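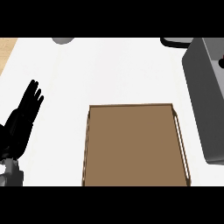

Did the workshops get people in Lallville to talk about money with their friends and relatives?
Mostly with their relatives, and mostly about who still owes whom for the beach house.

Progress report, Talking About Money program
Submitted by Ivent, 15/11/2020

This covers everything since the last report, which we sent you in May and which was a good deal more cheerful about the spring than the spring deserved.

The grant pays for evening sessions on the money questions that don't come up at a bank: lending to a brother, splitting a dinner check with people who order wine, what to do when your best friend earns triple what you do and picks the restaurant. We planned for 400 sign-ups and got 1356, most of them through the Alcantara branch library's mailing list. We would love to credit our flyer. The flyer had the wrong phone number on it.

Signing up and showing up are different hobbies. We ran 46 sessions, all online, and 42 of them happened at the advertised time. The other four started late because we sent out the wrong link, apologized, and sent out a second wrong link. We now have a person check the link. The person is me, so please keep your expectations modest.

What people wanted to talk about

We wrote a very nice unit on household budgets. Attendance was polite. The unit on loans between family members filled up the same day we posted it, and we had to add extra evenings. Almost everyone who came had lent money they didn't expect to see again, and a few admitted to being on the other end of that arrangement. One man attended with his cousin, to whom he owed a car transmission. They sat in separate windows and did not speak until the last ten minutes, when they agreed on a monthly payment. We don't know if he has made one.

The envy session was the surprise. We had filed it under "optional" and called it Keeping Up, and it got more email afterward than everything else put together. Several people said it was a relief to say out loud that a friend's kitchen remodel had ruined their week. A couple of people wrote to say we should be ashamed of encouraging this. Both groups asked for the handout.

The software

Ivgate, the sign-up and scheduling tool we said would be finished by now, is nearly finished, as it was in the last report. Registration works. Reminders work. Cancellations go through fine but the reminders keep coming, so people who have dropped out hear from us more faithfully than people who haven't. The fix is under way and is being paid for out of our own pocket - the grant budget for Ivgate is spent.

Money, since you asked

We are under budget on travel for the obvious reason and over budget on printing for the flyer reason given earlier. With your permission we'd like to move what's left of travel into paying session leaders for the extra family loan evenings. They did those at the regular rate and have been gracious about it, a little pointedly.

Still to do

The follow-up survey goes out next. It asks whether anyone has had a money conversation they'd been putting off, and how it went. We cut the question about income after half the test group skipped it and one person typed "nice try."

We also owe you a Spanish version of the family loan handout. The translation is done and needs one more read. The receipts are in the same folder as last time, in better order.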